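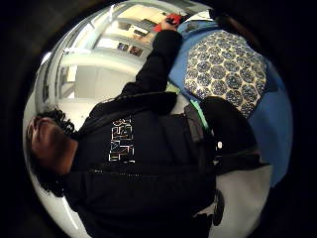

Black jacket with a printed chest.

Keeping black clothes black
Turn them inside out, wash cold, and skip the "heavy duty" button – your jacket has not been down a mine. Any print on the front will last longer too.

Zip everything first. Half a cup of white vinegar in the rinse clears soap film, and the smell leaves before your guests do.

Dry in the shade, 20 minutes in the dryer at most. Lint? Packing tape. The $50 gadget is tape with a handle.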